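Home > Walls and Ceilings > Sound

Will a corkboard really quiet down a small room?

Posted by Judit Sipos
Sep 24, 2023

I have a small spare room that I use for phone calls and paperwork. Bare painted walls, hard floor, one desk. People on the other end keep telling me I sound like I'm calling from a bathroom. A salesman at Vundurar wants to sell me a Plenimano cork panel for $344 and says it will "absorb the noise" and also stop my neighbor's TV from coming through the wall. It looks a lot like a corkboard to me. The leaflet has a big percentage on the front and no word on what was measured or how. I asked, and he said it was "lab tested."

I already own an ordinary corkboard in a frame. Is there any difference, and does either one do anything? I'd like to hear from people who have tried it and aren't selling it.

3 answers

cellarstairs
Cork is great for sound, they use it in recording studios. Get the thickest one you can afford and put it behind the desk. We did our whole den in it and love it.

oldplasterman
I'd be careful with the answer above. What studios mostly have on the walls is thick and soft, and there's a lot of it. A thin sheet of cork glued to a hard backing is neither of those. It will take a little off the very highest sounds and leave voices pretty much alone.

There are two separate problems in your post, and the salesman has mashed them together. The echo is your own voice bouncing around between hard surfaces. You fix that with soft stuff inside the room. The neighbor's TV is sound coming through the wall, and for that you need weight and a good seal around the gaps. A panel hung on one part of the wall does next to nothing for it, no matter what it's made of. If he told you one product does both, I would stop listening to him.

Think about how much wall a board like that covers, too.

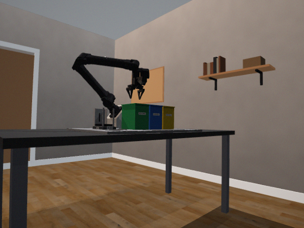
Small room with a corkboard on the wall behind a dark tabletop.

Add up your walls, ceiling and floor and then see what share of it the board would be. I did this for my own office and was embarrassed by what I'd spent. A rug that covers most of the floor is the first thing I'd try. Then a heavy curtain, hung with plenty of folds, even if the window is small. A bookcase with books in it helps some, though people oversell that one as well.

Before you buy anything, borrow every blanket in the house, drape them over chairs near where you sit, and record yourself talking for a minute on your phone. Take the blankets out and record again from the same spot. If you can't hear a difference, save your $344.

Bedov_side
Mostly agree with oldplasterman, but my experience with the rug was so-so. I bought one for $56 and it was too thin to matter. A thick pad underneath did more than the rug.

I tried cork tiles years ago, a box of 15, stuck up with the strips they came with. Couldn't tell you they did a thing. One fell behind the radiator and it's still there. A guy at my work spent $700 on fabric panels and swears by them, but he also put down carpet the same week, so who knows which one he's hearing.

Your leaflet percentage means nothing without the pitch it was measured at. Ask for the full test sheet. If they can't email you one I would walk.

Comment from Judit Sipos
Did the blanket thing with two comforters and a sleeping bag. There is a difference on the recording, less than I hoped but it's there. Still hear the TV exactly the same. I've asked Vundurar for the test sheet and will post it if it ever comes.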